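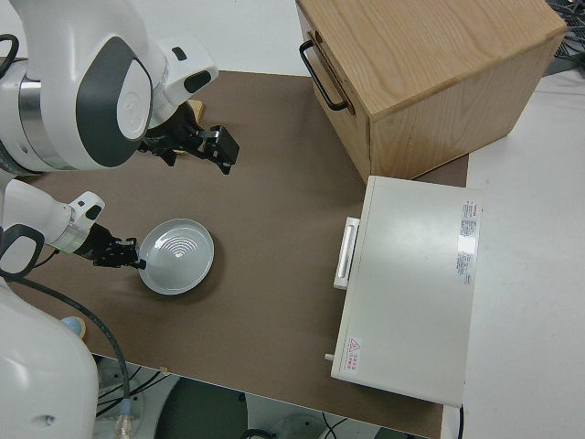
卓上小物・小型収納什器 整理事業 進捗報告(9月分)

提出先:Dreltside 助成担当 Jihad Bataineh 様
報告者:Sesidside 什器管理室 Ctibor Machala

1. 今期の範囲

今期は、食器類および卓上に置く小型収納什器の台帳整備を対象とした。前期末に積み残した木製箱類の再分類も本期の作業に含めている。大型家具と照明器具は次期の範囲であり、本報告では扱わない。

2. 台帳の状況

台帳の登録件数は9月末時点で1554件である。旧台帳からの移行分は品名の表記が統一されておらず、同じ品が「皿」「浅皿」「平皿」の別名で登録されている例が多かった。今期より、口縁の広い浅い器は「浅皿」に統一し、色と表面の特徴を備考欄に記す方式とした。白色の丸皿で、中央部に同心円状の凸条があるものは、無地の白皿と別の品目番号を与えている。旧台帳ではこの区別がなく、照合時に取り違えが生じていた。

重複と判定した登録は19件で、統合処理は完了した。統合前の番号は参照用として残してあり、旧番号からの検索も可能である。

3. 木製品の再分類

木製の箱は、これまで外形寸法のみで分類していた。今期は取っ手の有無、取っ手の材質、取付面を項目に追加した。明色の木目を持つ箱に黒色金属の取っ手が付くものは、取っ手のない箱と保管棚を分ける。棚の奥行に対して取っ手の出幅が問題になるためで、現行の棚では取っ手を手前に向けた場合に扉が閉まらない区画が2か所ある。該当区画の棚板はNajjar社に交換の見積を依頼した。回答は未着である。

小さな木製円板、台座、薄い木片については、単独の品か、他の品の付属品かが台帳上で判別できないものが残っている。判別できないものは「付属品(親品目未定)」とし、写真照合の後に確定する。推定による紐付けは行わない。

4. 白色小型機器類の扱い

白色の直方体で、前面または側面に取っ手を持つ什器については、小型オーブンと引出しユニットが外観上似通っており、品名の誤りが目立った。銘板が確認できるまで品名欄は「白色箱形什器」とし、電源の有無を別欄に記入する。電源ありと確認したものは電気用品の点検簿にも登録する。点検簿の様式はTamierで使用中のものを流用した。欄の順序のみ当方の台帳に合わせて変更してある。

5. 保管および取扱い

浅皿は重ね置きを4枚までとし、間に緩衝紙を挟む。縁の広い皿は重ねた際に縁どうしが接触しやすく、従来の間紙では寸法が不足していたため、大判に切り替えた。木製箱の上面には物を積まない。取っ手付きの箱を移動する際は底面を支え、取っ手だけで持ち上げない。

卓上での仕分けでは、陶磁器と樹脂製品の見分けが外観だけでは難しい品がある。材質欄は現物確認者が記入し、画像のみを見た者は「未確認」とする。この運用は火曜の定例打合せで合意済みである。

6. 未了事項

(1)付属品の親品目の確定。照合用写真の整理が先行作業となる。
(2)棚板の交換。見積受領後に発注の可否を協議する。
(3)青系の小型部品類の色名統一。「水色」「淡青」「薄青」が混在している。台帳では「淡青」に寄せる案とし、次回打合せに諮る。
(4)印字ラベルの貼付位置。木製品は底面、皿は保管袋側に貼る案で試行中である。底面への貼付は剥がし跡の有無を確認してから本運用とする。

7. 経費

今期の支出は緩衝紙、保管袋、ラベル用紙の購入が主である。棚板交換費は予備費からの充当を予定しており、費目間の流用にあたる場合は事前に申請書を提出する。明細は別紙のとおり。

8. 次期の予定

10月は未了事項(1)を優先し、その後に大型家具の台帳確認に着手する。次回報告には、確定した付属品の一覧と棚区画の変更図を添付する。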